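Home | Places | Food | Getting There | Notes | Contact

Filed under: Odd Museums & Burial Places

The Bell Cemetery at Trirndale

26 Sep 2026
By Shih-chieh Yuen

Trirndale is a village of one long street, a closed railway halt and a cemetery where most of the graves have a bell on them. I had read a paragraph on it years ago in a guidebook to the Cimora valley and finally went this summer, on the one day in the year when the bell workshop and the chapel loft are both open to visitors. 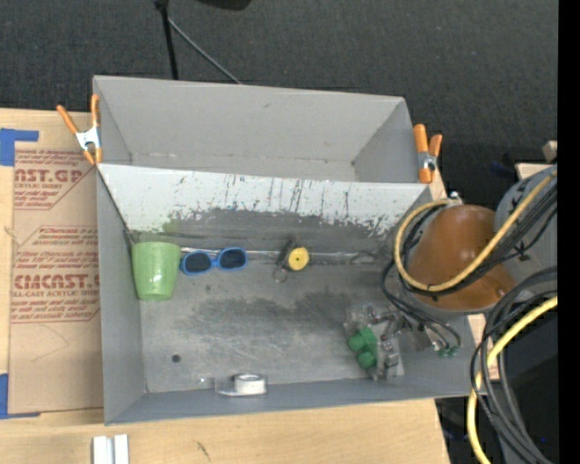 The bus from Bulurport takes a little over an hour and stops outside the bakery. From there it is a ten-minute walk uphill, past allotments and a row of garages. I was overtaken on the hill by an old Saab with a wreath on the back seat, and it was parked at the gate when I arrived.

Entry is free. A woman at a folding table gave me a photocopied map and told me the loft tour was full until 14:00, so I started with the graves.

The custom is simple. When someone dies, the family orders a small bronze bell and hangs it from an iron bracket at the head of the plot. The name goes round the rim. Anyone passing may ring it, and people do. The oldest bell still in place has hung there for 91 years. It has a crack in it and makes a flat clack. Another, near the water tap, belonged to a postman and has his round listed on it, street by street.

I had expected it to be noisy. There was very little wind and for long stretches I heard only traffic on the valley road. Then a family would come through with children and the whole lower terrace would go off.

The workshop is behind the chapel, in what used to be the stable. The founder showed us wax patterns and a half-finished mould, and answered questions for more than 14 minutes, mostly on price. Orders placed now are delivered in December. He would not pour metal with visitors in the room, which disappointed a few people.

The loft holds bells taken down when a family line ended. They are kept on shelves in order of removal, with paper labels. The ladder is steep and only 2 people may go up at a time, so the queue is slow. I found this the best part of the visit and would have stayed longer.

The bakery closes at three and there is nowhere else to eat, so bring something. The last bus back leaves from the opposite side of the road, by the halt, where there is no sign.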